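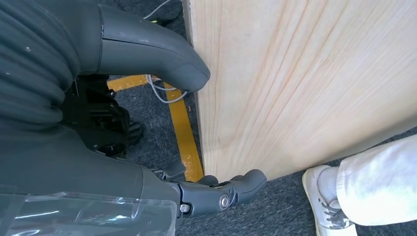

Brellstead Opens Second Brake and Suspension Workshop in Punen

PUNEN, 8/2/22 — Brellstead, the independent car repair company, has opened its second workshop in Punen, on Eze Road. The new workshop is only for brakes, suspension and steering. Customers who need engine or gearbox work will continue to use the first location at Brelton.

The company decided on the second workshop after a busy spring. In May the Brelton location received 1,042 cars, and many owners had to wait more than a week for a simple change of brake pads. With the new place, Brellstead wishes to bring this waiting time down to two working days for most models.

"Our customers were patient with us, but a car with worn brakes should not wait," said Chiamaka Bako, who is the managing director of Brellstead. "We have looked for a suitable building since last year. Now we have seven bays and a brake tester which can also take vans, and I am very glad for the team."

The Eze Road workshop accepts passenger cars, small vans and light trailers. The services include pads and discs, brake fluid, hand brake cables, shock absorbers, springs, ball joints and wheel alignment. Every brake job comes with a printed report, where the owner can read the braking force on each wheel before and after the work.

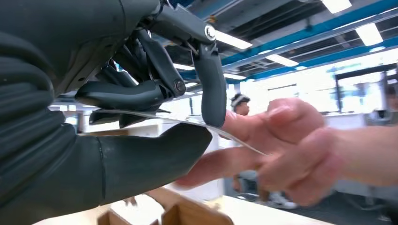
Prices stay the same at both locations. A full brake inspection costs $50, and this amount is taken off the bill if the customer decides to have the repair done in the same visit. Parts fitted by Brellstead have a guarantee of two years, also when the car is sold to another owner during that time — the new owner only needs to bring the original invoice.

Brellstead also keeps a bigger stock of parts than before. The store room on Eze Road holds 1,452 part numbers, mostly for cars between four and fifteen years old. For older vehicles the parts are usually ordered in the morning and delivered on the next day.

"People often ask us if they can bring their own parts," Ms. Bako added. "Yes, they can, but we check them first and we can give guarantee only on the labor. I prefer to say this clearly at the beginning."

Bookings for the new workshop are open by telephone or at the front desk of either location. Customers who already have an appointment for brake work at Brelton may move it to Eze Road without any charge. Cars can be left before opening time, with the key in the deposit box next to the main gate.

Contact: Brellstead Press Office, Eze Road, Punen | © 2022 Brellstead. All rights reserved. | Back to top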